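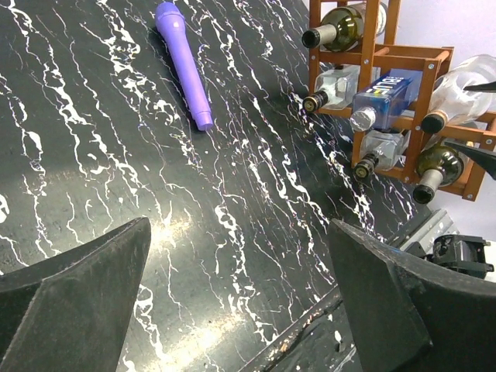 Do bottles have to be stored on their sides? Only the ones with a natural cork, and only if you mean to keep them for a good while. Spirits stay upright, and so does anything with a screw cap that you plan to finish soon.

Home Storage, Handout 4: Racks and Bottles

The trade will tell you that everything looks better in a rack. Be suspicious of this. A diamond lattice is made for one shape of bottle, the ordinary round wine bottle. Square shoulders sit badly in it, and a water bottle in a wine rack is just a water bottle that is harder to reach.

The Kamach catalogue claims its lattice racks "suit any bottle up to 109 mm". I have my doubts – width is only half the matter, and a part-used spirit bottle on its side is leaning on a cap that may not be tight.

Before you fill a rack, stand everything on the table first and sort by closure, then by how much is left. Dark glass protects wine from light. Clear glass does very little, whatever the label says about tradition.

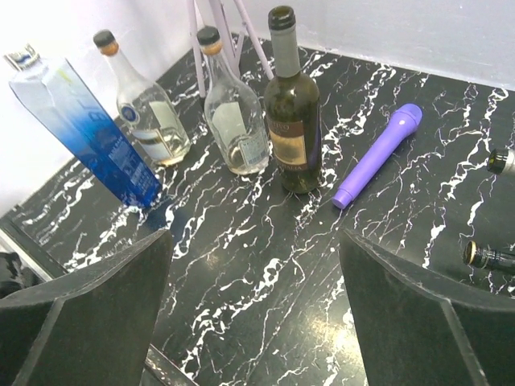
Gosia objects that sorting by closure is fussy, that she has laid gin flat for years without losing a drop, and that a bottle nearly finished should be poured out or drunk, not given a place at all. The last point I accept. The gin I would still stand up.

For next time: sort your own shelf at home, 18 bottles at most, and note which of them gain anything from lying down. Ikton's leaflet on corks is optional reading. Treat its page on "breathing" with care.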